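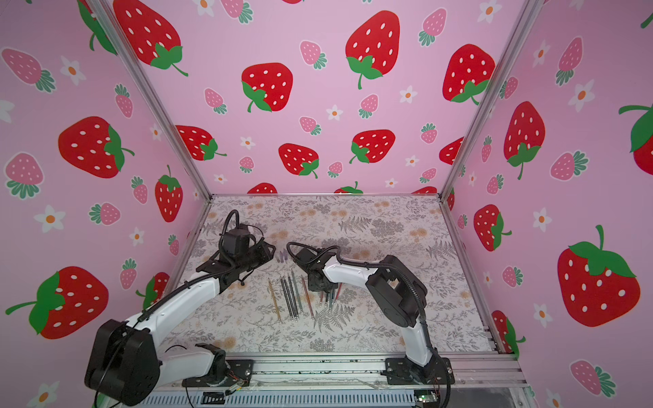
Do we have to strip all the old wallpaper before hanging the new stuff? Most of the time you should, and the times you can skip it are fewer than the man at the paint counter will tell you.

That's the short version for Malathi, who asked, and for the four or five of you who wrote to me off-list to ask the same thing while pretending it was for a friend. The long version follows. Delete at will.

On a morning in June, Malathi Fernandes wrote:

> Hello all,
> We closed on the house in Carkent and I now own a back
> bedroom with at least three layers of wallpaper. The top one
> is a vinyl thing with sailboats. It's stuck down tight except
> at the seams near the window, where it's lifting. My
> brother-in-law says to glue the seams, prime over it and hang
> the new paper on top. He has also offered to do it for me.
> The walls are plaster, the house is old, and the room gets
> the afternoon sun.
>
> Is he right? And if he isn't, how bad is it going to be? I've
> got nearly 300 dollars to spend, and that has to include the
> new paper.
>
> Malathi

Malathi, your brother-in-law is describing how you came to have three layers. Every one of those was put up by a person who checked the one underneath and decided it was stuck down tight.

Paste is wet. When you hang new paper, the water goes into whatever is behind it, and old paste that has been minding its own business for decades wakes up and lets go. You may get away with it for a year. Then a bubble shows up by the window, you press it flat, and it moves over a foot. I did precisely this in our dining room in Clenwood and spent two winters chasing one bubble from the door to the radiator.

Vinyl on top is good news, though. Pick at a corner with a putty knife and pull low and slow, keeping the sheet nearly flat against the wall. The plastic face usually comes off in big satisfying pieces and leaves its paper backing behind. The backing drinks up water nicely. The layers under it may be plain paper, in which case they'll soak too, or they may have been painted, in which case you'll say some words.

For soaking, I use hot water with a splash of white vinegar in a garden sprayer. Lakshmi Thomas swears by fabric softener and we have agreed not to discuss it. Wet a patch about as wide as you can reach, go away for 12 minutes, wet it again, and then scrape. The going away matters most and people are terrible at it. If you're scraping hard, it isn't ready.

If you hit a painted layer, score it lightly so the water can get in. Lightly! Those little spiked wheels will chew up plaster if you lean on them, and you will be filling pinholes until Thanksgiving. A rented steamer is the other choice. The rental place on the Hurkuvberg road had one for 42 dollars a day when I last looked, and Bindu Raju may still have hers, if it ever came back from whoever on this list borrowed it. You know who you are.

Two warnings before you start. An old house can have lead paint under all that, so get a test kit and use it before you scrape or sand anything, and if it comes up positive, stop and find somebody certified. And turn off the power to the room at the breaker. You'll be spraying water around outlets, and a work light on a cord from the hallway is fine, as long as you keep it well away from the wet end of things.

When the paper is off, wash the walls until they stop feeling slimy, change the water more often than you want to, and let everything dry for several days. Fill the dings, sand, dust, and put on a proper wallpaper primer. Don't skip the primer to save money. Whoever peels your paper next will think kindly of you, and it may well be you.

As for when you can leave the old stuff up: one layer, plain paper, no lifting seams, no texture, no vinyl. Also if the paper was hung on bare drywall with nothing in between, as they did in a lot of the newer places, because then stripping takes the face off the drywall and you've bought yourself a bigger job. In that case skim the seams, use an oil-based or shellac primer so the water can't get through, open every window, and accept your fate. With plaster, you don't have that excuse.

Kamala Annamalai asked about saving a piece of each layer. I do it every time. Ours go in an envelope in the attic with the year penciled on the back, or a guess. Subbarao says the attic is full of envelopes, and he has a point, but he also has 213 back issues of a model train magazine up there.

Last, the budget. Measure the room before you fall in love with a pattern. A big repeat wastes a lot of paper at the top of every strip, and an old ceiling is never level, so a bold stripe or anything in neat rows will show you just how much it isn't. Something small and scattered is much more forgiving. Buy one extra roll from the same batch and hide it. I've had good luck with the Cieślak paste, the kind in the bucket and not the powder, though I'm told the powder is fine if you can stir without lumps. I can't.

I have two wide scrapers and the sprayer if you want them. They're on the porch, and the sprayer leaks at the handle, so wear old sleeves.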